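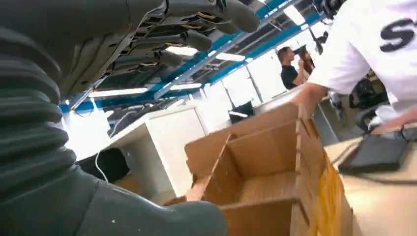 1. The fault

Our hand at Gesstead stopped listening on a July afternoon. It closed on a panel, we sent the open command, and it kept squeezing. No alarm, no error on the screen. The controller said the hand was open.

2. Kastriot Babić hit the stop. That cut the arm, as it should. The fingers stayed shut, because on this hand a stop means hold. We knew that from the manual. I had never had to deal with it with a part still in the grip.
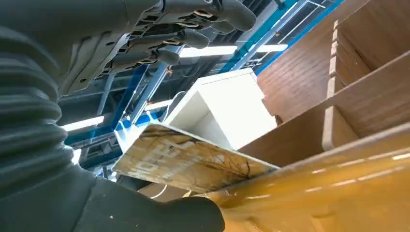

3. So we did it the slow way. Power locked out, then the manual release at the wrist, one finger at a time. It took 12 minutes. No one was hurt. The panel had a dent along one edge and went in the scrap pile.

4. The cause was dull. The thumb position sensor was sending an old reading, and the software took it as good. It would accept a reading up to 300 milliseconds old. After a dropped message it stopped checking the age at all — that part is on us.

5. Augustina Wumbei found it in the logs the next morning. The same dropout had happened 4 times before with nothing in the hand, so we never noticed.
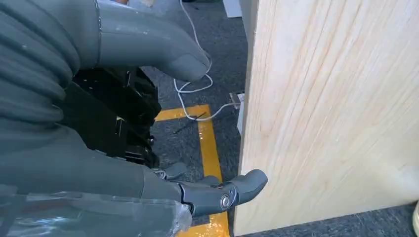

Gesstead Floor Notes, Vol. 5, No. 12

6. I wrote it up there for the other crews, and people at Alemen asked for the short version. If the thumb reading goes stale, the hand now stops moving and shows a fault. It doesn't guess.

7. We also dropped the grip limit for flat boards and put the release steps on a card by the stop button. We're still waiting on Quaye for a new sensor cable. Until it comes we run at low speed. 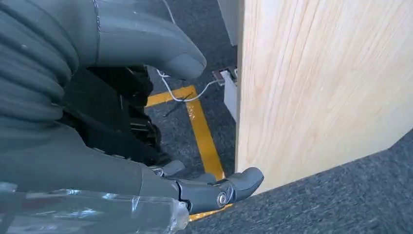

8. Question from a few of you: why not make the hand open when someone hits the stop?

A dropped board can land on a foot. For our parts, holding is the safer default, as long as everyone nearby knows how to do the manual release.

9. Kastriot is running the release drill with the Fliturmont crew next. I'll post again when the cable is in.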